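Como saber se um desconto é desconto mesmo (o meu método de caderninho)

Toda promoção grande é a mesma história: abro a loja, vejo um "de" riscado, um "por" em vermelho, e a minha mão vai sozinha para o botão de comprar. Já caí nessa mais vezes do que gostaria de contar! Hoje faço um caminho simples, que serve para fone, monitor, notebook, o que for.

Primeiro passo: escreva o que você quer antes de a promoção começar. Modelo completo, com a sigla do final e tudo. No ano passado eu queria um notebook da Kotian com 16 GB de memória e quase levei a versão com metade disso, porque o nome no anúncio era praticamente igual. 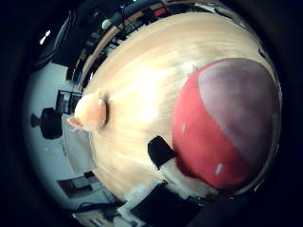 Segundo passo: anote o preço uma vez por semana, sempre no mesmo dia. Eu escolhi a terça, depois do jantar. Uma planilha com três colunas resolve (data, loja, valor com frete). Sim, com frete -- na Lenholm o meu notebook aparecia por R$ 3562, baixou para R$ 2379 na promoção, e eu só acreditei porque tinha as semanas anteriores anotadas. Se o preço tivesse subido pouco antes, estaria ali na coluna.

Terceiro: vá até o carrinho e pare. Preencha o CEP, escolha a forma de pagamento e olhe o total. Tem loja que só dá o desconto no pagamento à vista, e tem loja que empurra uma garantia estendida já marcada (desmarque!). Na Cernon me apareceu um seguro de R$ 100 que eu nunca pedi.

Quarto: veja quem vende. O site pode ser conhecido e o vendedor ser outro, com prazo e política de troca próprios. Clique no nome dele, leia as avaliações mais recentes e desconfie se forem todas do mesmo dia. 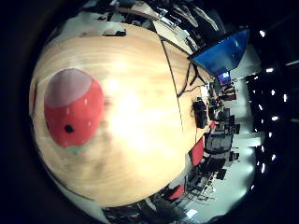

Elie Karam comentou que faz quase tudo igual, mas guarda também uma captura de tela do anúncio no dia da compra, com o preço e a descrição aparecendo. Quando o produto chegou com menos portas do que o prometido, foi essa captura que ele mandou para o atendimento, e a troca saiu na mesma semana.

Adotei a ideia na hora. Crio uma pasta com o nome do produto e jogo ali a captura, a nota fiscal e o número do pedido.

Último passo: defina um teto e escreva no topo da planilha. Passou do teto, fecho a aba e vou fazer um café. Na próxima terça eu olho de novo.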